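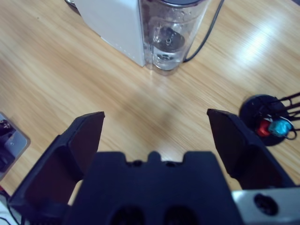

**Why does a wide board change size over the year?**

Wood takes in water from damp air and gives it back to dry air, and the walls of its cells swell or shrink as it does so.

## Unit 2: Wood and moisture

Read this before the workshop in Abbasi Hall. The reading is the moisture chapter in the Plivell course pack. You can skip the part on kiln schedules, which we come back to in November.

### Where the water sits

Water in a fresh log is held in two ways. Free water fills the hollow centers of the cells, like water in a straw. Bound water is held inside the cell walls. When a log dries, the free water goes first, and the wood gets lighter but hardly changes size. Once the free water is gone and the walls start to lose theirs, the wood shrinks. The point between the two stages is called the fiber saturation point. It differs a little from one species to the next.

Moisture content is the weight of the water divided by the weight of the wood when fully dry, written as a percent. Students often divide by the wet weight instead. If the wet sample weighs 2300 g and the oven-dry sample weighs 2000 g, the water weighs 300 g and the moisture content is 15 percent. Because the dry weight is on the bottom, very wet wood can come out over 100 percent. That is a normal result for some species.

### Three directions

Wood does not move the same amount in every direction.

- **Along the grain:** very little. For most furniture you can ignore it.
- **Radial** (from the center of the log out toward the bark): moderate.
- **Tangential** (following the growth rings): the most, often close to twice the radial figure.

A flat-sawn board has its width mostly in the tangential direction, so it moves more across its face than a quarter-sawn board of the same species. It also tends to cup. As it dries, the side that faced the bark pulls in more, and the edges lift toward that side.

### Equilibrium

Leave a board in steady air long enough and it stops gaining or losing water. It has reached its equilibrium moisture content. At normal room temperature and 60 percent relative humidity, that works out to 11 percent for most species. A heated house in winter is much drier and the figure drops well below that. Lumber from an outdoor stack needs time in the room where it will be used – weeks for thin stock, longer for thick.

The Flotisach boards for your project have been stickered in the shop since the start of term. Check them with the meter anyway and write the reading on the end of each board in pencil.
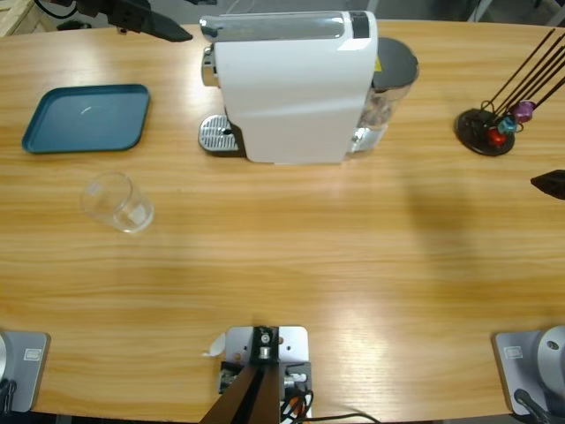

The same thinking applies once the piece is built. A solid top has to be free to move across its width. Fix it in the middle if you like, but use slotted screw holes, buttons, or figure-eight fasteners at the edges. A top glued hard to its rails all the way around will crack or push the joints apart sooner or later.

Finish does not stop this. Oil slows the exchange slightly, and film finishes such as varnish slow it more, but water vapor gets through both. Coat the underside as well as the top – if one face is sealed and the other is bare, they will take up water at different rates and the board may cup.

Plywood behaves differently. Its layers are glued with the grain crossing, so each one holds back its neighbors and the sheet stays close to the same size. We cover sheet goods in Unit 3.

### Before the workshop

1. Work out the moisture content of the three samples on the Trinel data sheet. Show the dry weight you used.
2. Sketch the end grain of a flat-sawn board and a quarter-sawn board. Mark the radial and tangential directions on each.
3. Bring your table drawing with the top fasteners marked. Slots should run across the grain of the top.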